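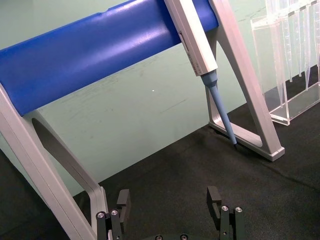

Blue cylindrical bar carried on A-shaped metal supports.

Boat stand

A boat stand is a support that holds a hull upright while the vessel is out of the water. Stands are used in boatyards and marinas for winter storage, bottom painting and repair. They do not carry the main load. The weight of the boat rests on blocks under the keel, and the stands keep the hull from tipping.

Construction

The common type has a base with three or four legs, a threaded post and a swiveling pad at the top. The pad is turned to match the angle of the hull. A-frame types, joined by a crossbar, are used under flat or shallow hulls and for small craft moved by hand. Steel stands are usually galvanized – bare steel rusts quickly near salt water.

Placement

Stands are set in opposing pairs and linked by a chain under the keel, which stops the feet from sliding outward. Pads are placed at bulkheads or other stiff parts of the hull. On soft ground each foot is set on a plywood square. Tarps are never tied to the stands, as wind can pull one loose.

Use at Trerkevitz

The yard at Trerkevitz stores 52 boats each winter. Its first adjustable stands were welded by Meinrad Steiner, who ran the Leitner slipway for 15 years. Fasil Assefa later changed the design to a wider base with a locking nut. The Flallus stand, made in Pidska, follows this pattern and is rated at 1000 pounds per pad. Stands at the yard are checked in February and again before launching.

See also

Boat cradle
Keel block
Travel lift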